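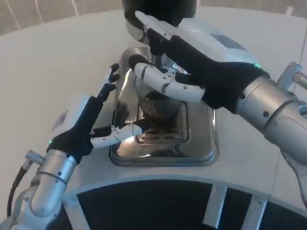
A stainless steel coffee station set into a white countertop.

Office Water Should Be Tested at the Tap
By Kanchan Sengar
Jul 13, 2023

Most commercial leases treat drinking water as a utility that arrives at the meter and needs no further attention. The supplier publishes an annual report, the landlord files it, and the tenant installs whatever equipment it likes on the branch line. I think this arrangement is out of date. Buildings above a modest size should test water at the point of use, on a fixed schedule, and give the results to the people who drink it.

The supplier's report describes water in the distribution main. Between the main and a cup there may be a service line, a backflow preventer, a riser, a softener, several hundred feet of branch piping, a flexible connector and a valve body. Each of these has a surface, and water standing against a surface picks up some of what the surface is made of. Disinfectant residual decays over the same period. A building that empties out for three days has, on its first morning back, water that no supplier report describes.

Occupancy patterns have made the problem worse. Plumbing in most office buildings was sized for full floors, and many floors are now partly used. Pipe volume is fixed and draw is down, so residence time goes up. In the Wadley building, where I managed facilities for 9 years, the fourth floor was designed for 800 occupants per day across two wings. By the time I left, one wing was dark and its branch was still live. We found a chlorine residual near the detection limit at the far sink and an ordinary value at the riser, 40 feet of pipe away from the first fixture.

The usual objection is cost. Bhupendra Sachdeva, who writes on building operations and with whom I have disagreed in print before, argues that point-of-use testing multiplies samples without changing decisions. His position is that a flushing program does the same job for less money. I accept that flushing works when it is done. My difficulty is that a flushing log records that someone opened a valve. It does not record what came out. Without a measurement, the interval between flushes is a guess, and it is usually set by the cleaning contract.

Cost also depends on what is being tested. A full metals panel at every fixture every month would be wasteful, and I do not propose it. Temperature and disinfectant residual can be read on site with a handheld meter in a few minutes. Lead and copper need a laboratory, but one first-draw sample per branch per year is enough to find a bad connector. At Wadley the annual laboratory bill under this scheme came to $2000, less than we spent replacing ceiling tiles.

A second objection, raised by Melur Hartono in response to an earlier draft, is that published results will alarm tenants who cannot interpret them. This may happen. A posted number should carry the applicable limit next to it and the date of the sample. Tenants already read elevator certificates without panic.

Filters are often offered as a substitute. A cartridge at the sink removes what it is rated to remove until it is exhausted, and it also removes the disinfectant, so the few feet of tubing after it are unprotected. A filter changed late can be worse than none. Any building that relies on them should sample downstream of the cartridge, and the change interval should follow from those samples.

The lease is the right place to fix this. Three clauses would cover it: the landlord samples each branch at a stated interval, the tenant grants access and reports unused fixtures, and either party may request a repeat test at its own expense. Dead branches should be cut and capped at the riser within a month of going out of use. My preference is for the annual first-draw round to be taken in September, when the water is still warm and the summer vacancies are recent.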